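4. Preparing your group for the evening vigil

This section is for group leaders who registered with the Grindirari youth gathering and received the leader code by e-mail. Please read it to the end before you begin. If your parish comes only for the Sunday Mass, go to section 5.

4.1 Registering the pilgrims

1. Open the Zusetti page and enter your leader code.
2. Choose "Vigil and overnight stay".
3. Write the name of each pilgrim the same as in the passport or identity card.
4. For every person under 18, attach the permission signed by a parent.
5. Press "Send list" and wait for the confirmation number.

Note: The list closes on 5 Nov 2021. After this day, you can change a name but you cannot add a new one.

Caution: Do not send the same list two times. The second list removes the first one, and your places in the field can be given to another group.

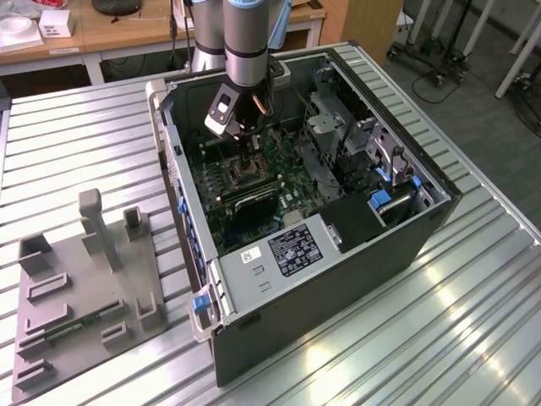

4.2 Arriving at the field

The field has space for 3000 pilgrims and is divided into sectors. Your sector is printed on the group card. Groups with a card for the Terent side enter by the north gate, and groups with a card for the Shao side enter by the bridge.

1. Come to the gate together. The stewards cannot let in half of a group.
2. Show the group card and take the candles and the prayer books.
3. Put the sleeping mats behind the yellow line, so that the path stays free for the procession.
4. Choose one meeting point and tell it to everybody.

Note: Bus 78 stops at the north gate until midnight. There is no bus from the bridge.

4.3 During the vigil

Candles are lit only after the second reading, when the choir begins to sing. Please keep telephones silent. Confessions are heard in 5 languages in the white tents, and the languages are written on the door of each tent.

Caution: Never leave a burning candle on the grass or near a sleeping mat.

If a pilgrim is lost or feels sick, call the leaders' line, extension 844, and give your sector. For questions about the lists, please write to Bouchra Abdel Hamid at the registration desk.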